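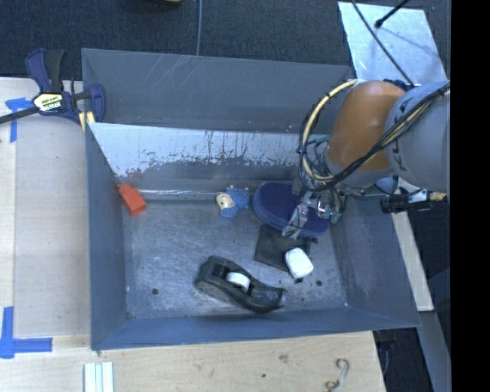 4.2 Grasp selection in clutter

We ran the second set of trials at the Drindatton lab with the same arm and gripper as in Section 4.1. Each trial began with a mix of household items spread over the floor of a metal bin (Figure 3). The policy picked one grasp at a time from a single fixed view and got no hint about which item to take first.

Figure 3. The arm reaching into the bin during a trial. Objects include a tape dispenser, a small toy figure and a large dark blue oval item.

In total we logged 1521 grasp attempts over 200 bin layouts. An attempt counted as a success if the item cleared the rim and stayed in the gripper for 2 seconds. After six failed attempts in a row the trial was stopped and the remaining items were scored as misses.

Flat items lying against a larger neighbor were the hardest. The baseline from Stelmakh tended to aim at the neighbor and push the flat item toward the wall. Our ranking step lowers the score of any grasp whose closing path crosses a second object, so it usually clears the larger item first. This costs extra time per pick, and we did not try to reduce it.

Reflections on the bare metal floor also led to false grasp candidates. Yao-tsung Chiu relabeled these by hand in May, and the network was retrained on the corrected set before the runs reported in Table 2.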